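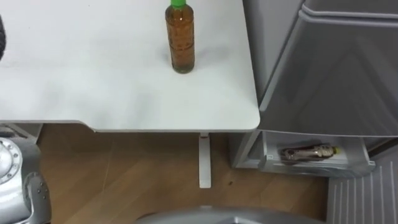
A white table and a drink with a green cap

In August I decided to finally make some order in the corner with the fridge. I am not a tidy person by nature, and English is not my first language, so please be patient with both.

The table I bought from a neighbour when she moved to Clivwood. It is plain white with rounded corners, and I like it very much. The old one had sharp corners and my hip remembers every one of them. It cost me 16 dollars, and she added a box of jars which I did not ask for.
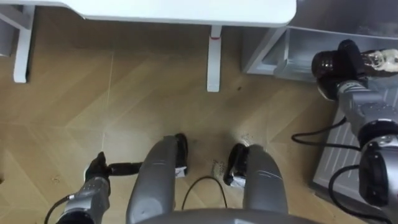 I also wanted to keep the floor free. For years I put shopping bags down there "only for a minute" and then walked around them until the evening. Now I have a rule that everything from the shop goes first on the table, then in the fridge or on the shelf. My friend Marisol Szabo has the same rule, but she has also a bigger kitchen.

The floor is wood colour, with the pieces laid at an angle. I sweep along the lines and then across them. My mother would use a wet cloth, and she would tell me so.
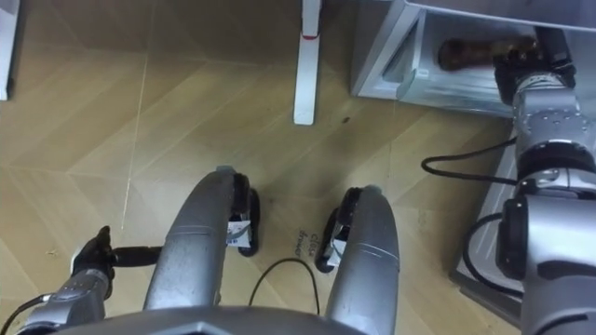
Clivwood, August

I went to visit the neighbour in her new place and came home with more ideas. She keeps all her drinks standing in one row, and the food that must be eaten soon is in the lowest drawer, where she sees it when she bends down. I copied the drawer part the same evening. I found four yogurts and a lemon as hard as a stone.

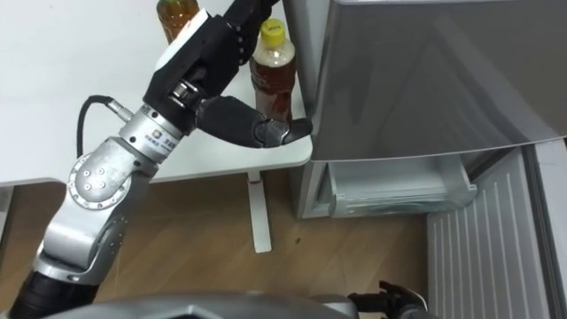 My fridge is grey and older than my favourite colour of paint, but it works well and I will not change it. What I did change is how I fill it. The tea waits on the table, the bottle with the yellow cap near the fridge side, and while the lower drawer is pulled out I can look properly at what is inside before I buy more. Last month I bought carrots two times. Next I will do the cupboard over the sink, where the jars are living now.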